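Fundale Kitchen Objects: README

Fundale is a set of close-range pictures and written records of small kitchen things on a white table. It covers coffee capsules, baking pans, lids, cups and similar items. The set was put together in a room at Rilladau and is maintained at Flidbridge. This file describes what is in the set, how the records are laid out, and what the labels do and do not mean.

Contents

1. Summary
2. Room and table
3. Object groups
4. Record layout
5. Labelling rules
6. Known problems
7. Splits
8. Use and changes

1. Summary

Records: 2,370
Pictures with at least one object on the table: 1,084
Object entries in the catalogue: 172
Language of notes: British English
Picture type: colour stills

The number of records is higher than the number of pictures with objects because records are also kept for table-only views, room views and catalogue entries. Each kind has its own value in the "kind" field. Filter on that field before computing anything per picture.

2. Room and table

All pictures come from the same room. The table has a white, matte top with rounded corners. It was chosen for its plain surface, which gives an even ground for pale and dark items alike. No cloth, mat or tray is used under the objects unless the record says so.

The colour of the tabletop is not constant across the set. It drifts between a cool, slightly lavender white and a warmer cream, sometimes within one picture. No white balance correction has been applied. Users who need a neutral ground should estimate it per picture and should not assume a single value for the room.

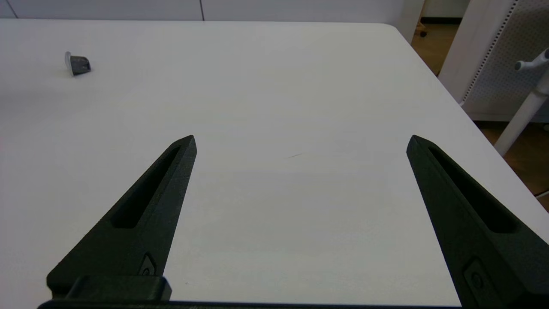

Objects are set down at any distance from the near edge. Small items placed towards the far edge take up few pixels, and their labels are correspondingly less certain. The "distance" field has three values: near, middle and far. It is judged by eye against the depth of the table and should not be read as a measurement.

Objects may stand upright, lie on one side or be turned over. The "pose" field records which. For items with no obvious upright position the value is "any".

3. Object groups

The catalogue sorts the objects into five groups. A group describes what a thing is normally used for, and carries no claim about its material.

capsule — single-serve drink capsules and things of the same shape. Rim and body are recorded as separate colours when both can be seen. The label does not say whether a capsule is full, used or sealed.

pan — shallow baking and cooking pans, square, round or oblong. Corners are recorded as sharp or rounded. Non-stick coatings are not recorded.

cup — cups, mugs and beakers. Handle position is recorded as left, right, front, back or none.

lid — loose lids, with or without a knob. A lid in place on a pan or cup is recorded under the group of the thing it covers.

other — spoons, clips, scoops and anything else with too few entries for a group of its own.

Square pans proved the hardest to name consistently. Early notes used "tin", "tray", "dish" and "pan" for the same shape. All four have been merged into "pan" in the main field, and the original word is kept in "name_raw". A shape that can't be told apart from a storage box is marked "pan?" with the question mark included.

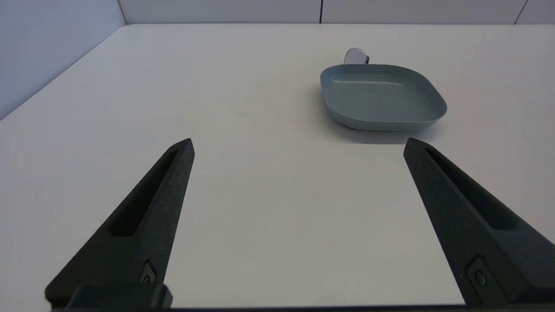

Group: pan. Shape: square, rounded corners. Colour: light blue-grey. Surface: white tabletop.

Colour words are limited to a fixed list of base colours, each of which may be preceded by "light" or "dark". Mixed colours are written with a hyphen, the weaker colour first. The list is stored in colours.txt. Spelling follows British usage, so "grey" is valid and "gray" will fail the checker.

4. Record layout

Records are stored as plain text, one per line, with fields separated by tabs. The first line of each file holds the field names.

id — whole number, unique across the set
kind — object, table, room or catalogue
group — capsule, pan, cup, lid, other, or blank
name_raw — the word first written down
colour — from the fixed list, or blank
pose — upright, side, over, any, or blank
distance — near, middle, far, or blank
count — number of loose objects on the table
note — free text, may be blank

A blank field means the value was not recorded. It does not mean zero or none. The "count" field uses 0 where the table has been checked and holds no loose object, and is blank where the tabletop is outside the view.

Files are split at 1,000 records so that they open in ordinary spreadsheet software. The last file is shorter. Line endings are LF only. Some older programs show such a file as a single long line; converting the endings does no harm.

5. Labelling rules

Label only what can be seen. If the underside of a pan is hidden, its colour is not recorded, even where the catalogue entry gives it.

Brand names are entered in "note" only when the lettering can be read in the picture itself. Guesses based on shape or colour are removed during checking.

Reflections and shadows are not objects. A shadow that hides part of an object is mentioned in "note" with the word "shaded".

Where two labellers disagreed on the group, the record was looked at again together. If there was still no agreement, the group was set to "other" and both words were placed in "name_raw", separated by a slash.

Room views carry no object labels. They take in walls and ceiling.
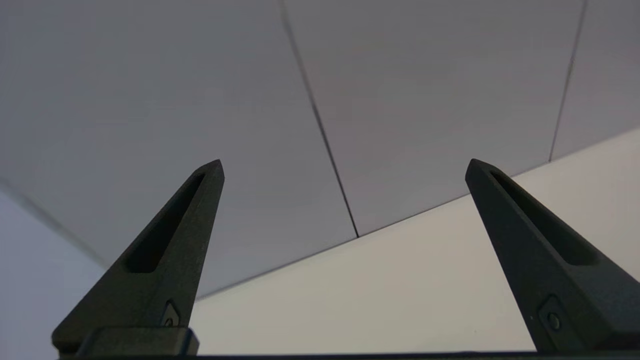 The values used for room views are deliberately few: "wall", "ceiling" or both, written in "note". Fittings are not itemised. A record of kind "room" in which part of the table can be seen keeps its kind, and its "count" is filled in only if the whole tabletop is in view.

6. Known problems

Capsules lying on one side are sometimes labelled "cup" in the earliest records. Most have been corrected. A search for group "cup" with distance "far" and no handle will find the likely remainder.

White and translucent items are under-labelled. Thin pale rims are easily lost against the tabletop, and the colour field is blank for several of them.

The "distance" value was added after labelling had begun. Earlier records were filled in afterwards from the pictures, and the line between "middle" and "far" is softer there than in later ones.

The catalogue is uneven. Capsules and pans have full entries, including alternative names. Lids often have a group and a colour and little else.

Only one table and one room are covered. Results on dark, patterned or glossy surfaces can't be predicted from this set.

7. Splits

Three lists of record ids are supplied: train.txt, check.txt and held.txt. The split is by catalogue object, so all pictures of a given pan or capsule fall in the same list. Table and room views are shared out at random.

The Doãn list, doan.txt, is a smaller selection with capsules and pans only. It is meant for quick trials and overlaps with train.txt. Do not report results on held.txt after tuning on that file — use check.txt for tuning.

8. Use and changes

The set may be used for teaching and research. Please give the name Fundale and the version number found in version.txt when reporting results. Corrections are welcome as a plain text file with the record id, the field name and the proposed value, one correction per line.

Changes in the July version:
— "tin", "tray" and "dish" merged into "pan"
— "name_raw" added
— "gray" replaced by "grey" throughout
— blank and 0 separated in "count"
— duplicate ids removed from the second file

Ids of removed records are not used again.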